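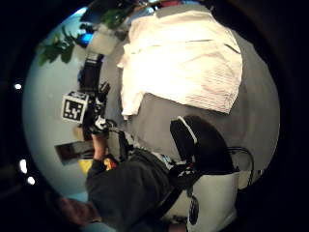

White cloth on the grey table, before folding

TableclothTikdale
4/13/18
Finally got a proper big table to fold on and I love it! I used to do all my linens on the bed and they came out like sandwiches. My question is about this white one. Do you fold in half lengthways first, or go in from both ends? Mine always drifts at the corners.

henrike_r
Lengthways, always. Smooth it from the middle out with flat hands, then match the corners. Lovely big surface you've got, I'm jealous - mine is 82 cm wide and half of that is post.

Macarena Z
Have to disagree with Henrike. Thirds! Halves give you one hard crease right down the centre and it shows at dinner. Thirds sit so much better in the drawer.

henrike_r
Thirds on a cloth that size is a wrestling match. I did 4 for Easter and it took me 10 minutes each.

Utircombe82
Team thirds here. Also nice plant :)

TableclothTikdale
Ha, right, thirds tonight and halves tomorrow. Does anyone iron first? There's a crease going diagonally across mine that I'd love to be rid of.

Macarena Z
Yes! Iron it slightly damp, wrong side up, then fold once it's cool.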